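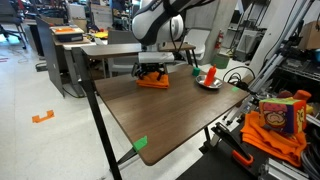 ## 4. Getting your Plivton hub talking to its subsystems

Okay, so the hub is on the wall, the power light is green, and you've got a little pile of Stiria modules waiting to join in. I wrote this section after setting up the monitoring at our Clillstead building, and I've kept in the bits that tripped me up (there were a few!).

You'll need:

- the hub, mounted and powered as in section 3
- your Stiria modules, still unplugged
- shielded two-pair cable for the data bus
- two end-of-line resistors, from the small bag taped inside the hub lid
- a small flat screwdriver
- a laptop with the Koutsoukos console installed

### 4.1 Wiring the bus

1. Switch the hub off at the breaker. I know the terminals are low voltage, but the relay board right next to them isn't.
2. Run one cable from the hub to the first module, then on to the second, and so on down the line. Keep it a single chain. My first try had a nice neat star layout with everything coming back to the hub, and half the modules kept dropping out.
3. Connect A to A, B to B and ground to ground. The colors are up to you, but write them down inside the lid.
4. Tie the cable shield to ground at the hub end only, and tape off the other end.
5. Fit one resistor across A and B at the hub and the other at the very last module.
6. Tug every wire gently. If one slides out, strip it a bit longer and redo it.

**Note:** Total cable length can go up to 800 meters. Past 500 I'd add a repeater anyway, especially if you share a riser with elevator wiring like we do.

**Caution:** Don't run the bus through the same conduit as line power. Cross it at a right angle if you have to cross it at all.

### 4.2 Giving each module an address

Every module comes out of the box set to address 1, so if you power them all up together they'll talk over each other and the console will show you a mess. Add them one at a time:

1. Turn the hub back on and wait for the second light to stop blinking.
2. Plug in the first module only.
3. In the console, open **System > Add device** and click **Search**.
4. When the module shows up, give it a new address and a name you'll still understand next year. "Boiler room supply temp" is good. "Sensor new 2" is what I used, and I've regretted it ever since.
5. Click **Save to module** and wait for the beep.
6. Plug in the next one and go back to step 3.

Addresses run from 2 upward and they don't have to be in order. I leave gaps between floors, so heating starts at 10, access control at 30 and the leak detectors at 47. When we added a door reader later it just slotted in.

**Note:** No beep usually means the write jumper is missing. It's the tiny one beside the bus terminals, and it needs to be in the ON position while you save. Move it back afterward!

### 4.3 Joining the subsystems together

By now the hub can see everything, but heating, access and leak detection are still living separate lives. Linking them is the fun part.

1. Go to **Complex > Groups** and make a group for each subsystem.
2. Drag your modules into the right groups.
3. Open **Complex > Links** and choose a trigger and an action. My first link closes the main water valve when any leak detector trips.
4. Set the delay. I use 5 seconds on the leak link, so one splash from a mop bucket doesn't shut off the whole building.
5. Tick **Readout** for every value you want on the main screen. Leave the rest unticked or the screen gets crowded fast.
6. Click **Apply**. The hub restarts, and this takes around 53 seconds. Don't pull the power during it.

**Caution:** Never link a fire alarm input to a door action without checking with whoever signs off on your fire system. The console will happily let you do it either way.

### 4.4 Testing it

1. Set the console to **Test mode** so it doesn't text everybody on the alert list. (Ask me how my first Monday went.)
2. Trip one input in each group by hand. A damp sponge works great on the leak detectors.
3. Check that the event shows up in the log with the right name and time.
4. Check that the linked action really happened, which means walking over to look at the valve or the door.
5. Turn **Test mode** off again.

If an event is logged but nothing moves, look at the relay output on the hub first. If nothing is logged at all, go back to 4.1 and check the resistors. Mine was sitting on the next-to-last module, and I'd looked right at it twice.

Once everything passes, use **System > Backup** to save the configuration to your laptop, and keep a second copy somewhere else. User accounts and passwords are in section 5.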